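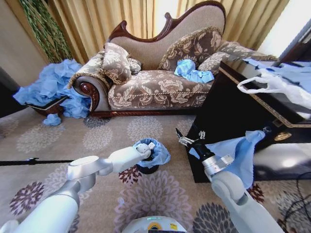 2 min read

I have a strong opinion about trash cans, and it's that the living room needs one. Yes, the good living room, the one with the nice furniture! My aunt would have fainted. In her house you carried your tissue and your candy wrapper all the way to the kitchen like a penance, and of course nobody did, so it all went down the side of the couch. A little round bin, dark, with a light blue liner folded over the rim, can stand on a flowered carpet near a chaise with a carved wood frame and damask upholstery, and the chaise is still the grandest thing in the room. I'd even say the bin makes it look lived in (in a good way).

My friend Shabani Rotich disagrees with me completely. He says a visible bin tells your guests you expect them to make a mess. Well, I do! I've had guests. When I moved into my place on Santoso Street I held out for two years, bin-free and very proud of myself, and then one September I pulled the couch away from the wall and found some 50 peanut shells and a dental appointment card that wasn't even mine.

So now I have a bin, and I line it, too. People get snobby about the liner showing, all that crinkly plastic over the edge. I don't care. I'd much sooner look at a bit of blue plastic than scrub gum off the bottom of a can, which I have done, with a butter knife, in my good pants.

Shabani came over last week, ate two clementines on my couch, and looked around for somewhere to put the peels. I pointed at the bin and went to make coffee.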